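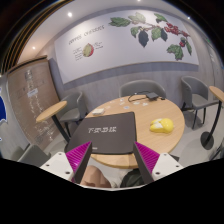 3.2 How long people stay put

I went into this part of the study sure that coffee prices decide how long someone sits in a cafe. They don't, or at least not in my notes. I logged 200 visits at two places, Prikar and Bravport, and the size of the drink told me next to nothing. What people spread out on the table told me a lot more. Somebody with one cup and a phone tends to be gone fast, but once a big flat case is lying across a round wooden tabletop, with a little stack of white cards or paper near the rim, I'd call that table settled (Figure 2). I started calling this "unpacking," and Soo-ah Myung, who coded the second half of the visits, liked the word enough to keep it.

We scored unpacking from zero to two, and we fought over the scores more than I'd like to admit! A coat on a chair was the worst – I wanted it in, she wanted it out, and in the end we left it out. There were 13 visits we never agreed on, and those are dropped from everything in Section 4.
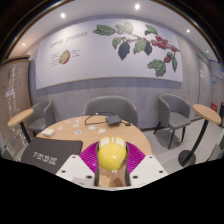

Figure 2. Round tables in the seating area; the lower picture has a glossy yellow ball in front of the table.

Table shape matters too, I think, though I can't prove it with only two cafes. Round tops have no obvious "my side," so people sitting alone seemed happy to use the whole thing. At Bravport we went back in November and saw the same habit, with longer stays all around (the rain probably helped).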